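**Gripper drops thin items after pad swap – linkage or pads?**

**pivotplay** – 16 posts

Hand-held two-finger gripper, blue finger pads, linkage arms on round-head screws. After the last pad change it won't hold thin fabric. Rigid items are fine. Pads are from Trurska, same part number as before. Close command goes to the end of travel, no fault logged. Firmware is 3444. What should I check first?

**shimstock_212**

Base pivots. With play there the fingers meet at the tips and stay open at the heel, so a thin item only gets a line contact. Close on a strip of paper at the tip, then at the heel. It should drag the same in both places.

**coldcrimp**

I'd look at the pads before touching a pivot. New pads have a release film from the mold. Wipe with isopropyl, let them dry, retest. We run two of these at the Plellthorpe site and every new set slips until it's wiped.

**shimstock_212**

Film gives you slip on everything. OP says rigid items hold.

**coldcrimp**

Rigid items hold because normal force is high enough to hide it. Fabric compresses and you lose the force. Wiping costs two minutes, re-torquing a pivot costs a recalibration.

**pivotplay**

Did both. Wiped the pads: slightly better. Paper test: drags at the tip, pulls free at the heel. One base pivot screw moved a quarter turn before it seated. No threadlocker left on it.

**jaw_offset**

Do the other side too, even if it feels tight. Medium-strength threadlocker, one drop, and cycle the fingers by hand before it cures so the arm doesn't bind. Then redo the zero. The Jukutel manual has you zero with the pads off – ignore that, zero with the pads on or you carry the pad thickness as an error.

**coldcrimp**

Disagree on the zero. Pads off is repeatable. Pads on changes as they wear.

**jaw_offset**

Which is why you redo it at 2000 cycles.

**pivotplay**

Both base pivots are done and left overnight. Zeroed with the pads on. Paper now drags the same at tip and heel. For the retest I used a disposable face mask, bunched up, pinched between the pads above an open tin.
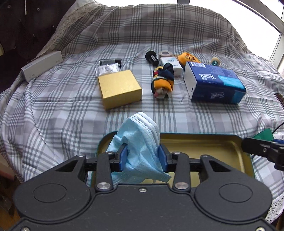 Next I want to repeat it with the mask flat, single layer, since that is where the tips used to lose it. I'm also marking all the pivot screws with paint so a quarter turn shows up at a glance.

**shimstock_212**

Paint is good. Check the upper screws near the fingers as well, they're smaller and back out sooner.

**coldcrimp**

Still say log the zero both ways. If the two numbers drift apart, it's pad wear. If they drift together, it's the pivots again.

**pivotplay**

Fair, I'll log both. The Sveinbjörnsson spare pads arrive in January, will post numbers for those against the Trurska set.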